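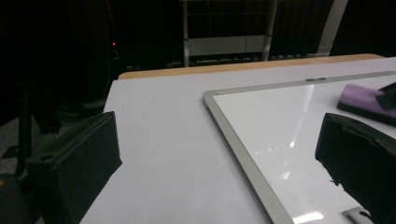

Whiteboard, aluminum frame, flat on the table.

Reading time: 2 minutes

The Stundby office closed on a Jan 6, 2019 order from Flallau, and the inventory was left to the night clerk. She worked from a form. Each object got a line, a condition code and a destination.

The board was item 205. Surface: glossy, clean. Frame: silver, one small metal fitting on the top rail. Destination: blank.

She called the Mada depot. The depot wanted to know what had been written on it.

"Nothing," she said. "It's clean."

"Before that."

The form had a box for prior contents - she had taken it for a box about cabinets. She went back through the purchase file. The board had been bought for the Radebe survey, which ran for 20 years and drained a marsh. Every water level had gone up on it each morning and come off each night. No copy was kept. The procedure had not called for one.

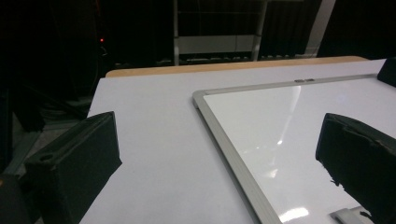

Written by the fiction desk editor

She tilted her head until the glare slid along the surface. Old marker sometimes leaves a trace that way. She checked from the long side of the table, then from the short side, and found only the lights.

The depot was still on the line.

"Over 600 readings a season," she said. "Erased."

"Then it's used. Code 2."

She wrote the code. In the box for prior contents she wrote "water," initialed it, and went on to the table, which had a pale top and a wood edge and was item 206.

Recent stories
The Weighing Room
Spare Keys, Mada
A Form for Returned Goods

Contact | Copyright, all stories remain with their authors | Back to top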